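Keeping a bathroom or utility sink clear and clean

A small sink collects things. Cups, tubs, caps and bits of packaging get put down on the rim and stay there, and after a week or two you are cleaning around them. The tips on this page are for a plain white basin set into a dark worktop, but most of them will do for any sink.

Clear the rim first

Take everything off the back edge before you start. Wiping between objects leaves a ring under each one, and the ring is what goes hard. Put the lot on a tray or an old towel and deal with it in one go at the end.

Rinse out any cups and tubs while they are off. A cup that stands by the tap gets a film inside from splashes even if no one drinks from it. If it is dark inside you won't see the film, so run a finger round it.

Loose caps and nozzles from spray bottles should go back on the bottle they came from. If the bottle has gone, throw the cap away. We kept a jar of spares for years and used one.

The basin

Ordinary washing-up liquid and a soft cloth will do for most days. For limescale, mix white vinegar and water half and half, lay a cloth soaked in it over the marks and leave it for 30 minutes. Rinse well. Don't use vinegar if the worktop is marble or any other natural stone, as drips will etch it, and never use it with bleach.

Cream cleaner is fine on most ceramic but check the instructions first if the basin is acrylic. Acrylic scratches, and the scratches hold dirt.

The drain

Lift the grid or plug if it comes out, and pull away hair and soap with a bit of bent wire. Then pour in 700 ml of hot tap water with a squirt of washing-up liquid. Do not use boiling water where the waste pipe is plastic.

If the water still goes down slowly, the blockage is probably in the trap underneath. Put a bucket under it before you undo anything. Noemí Ayala wrote in to say she puts an old tea towel in the bottom of the bucket so that small parts don't bounce out, and we do the same now.

The tap

Dark grey and black taps show every dried drop. Wipe them with a damp cloth and then a dry one. Keep vinegar, descaler and scouring pads off coloured finishes altogether. Around the foot of the tap, where the cloth won't reach, pull a length of cotton tape or an old shoelace back and forth.

The worktop

Glossy dark worktops streak. Use less cleaner than you think you need, sprayed on the cloth and not on the surface, and finish with a dry microfibre cloth. The Vikden cloths we have used since April leave less fluff than the Esier ones, though both are good enough. Wash them without fabric conditioner.

Lift bags and boxes off the worktop before you wipe it. Cardboard is the worst thing to keep near a sink. It soaks up splashes from underneath, goes soft at the bottom and can leave a brown mark. Flatten it and take it to the recycling the same day. If you need a box there for storage, use a plastic one with a lid.

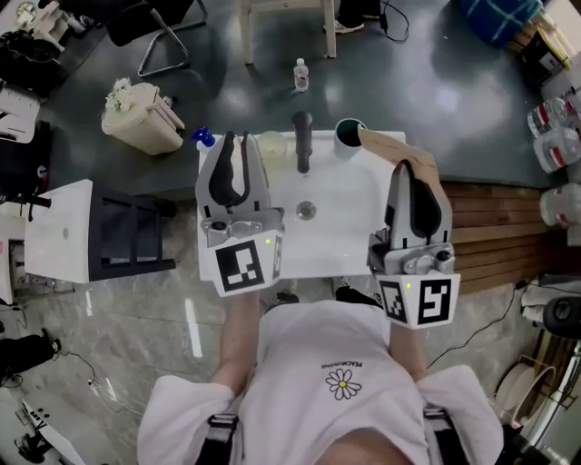
Cardboard leaning at the back corner of a sink, with a tub and a cup on the rim by the tap.

A bin on the worktop

Where floor space is short, a small lidded bin can stand on the worktop. Choose one light enough to lift with one hand, and empty it before it is full. Wipe the base as well as the lid. Flowers can go on the lid for as long as you like the look of them, but you will have to move them every time you open it.

What to keep by the sink

One cup, one pot for small bits and the soap are enough. Everything else can go on a shelf or in a cupboard. Tanner Chan uses a Provard rack that fixes inside the cupboard door with 6 screws, and it holds all his sprays upright. Check that the screws are shorter than the door is thick.

How often

Rim and tap: wipe daily, last thing at night.
Basin: twice a week.
Worktop, with everything lifted off: once a week.
Drain: once a month, or sooner if it smells.
Cup and tub: wash with the dishes whenever you do the rim properly.

Readers have asked which sealant to use where the basin meets the worktop. Any mould-resistant sanitary silicone will do. Cut out all of the old bead first, dry the gap fully, and leave the new one overnight before you run the tap.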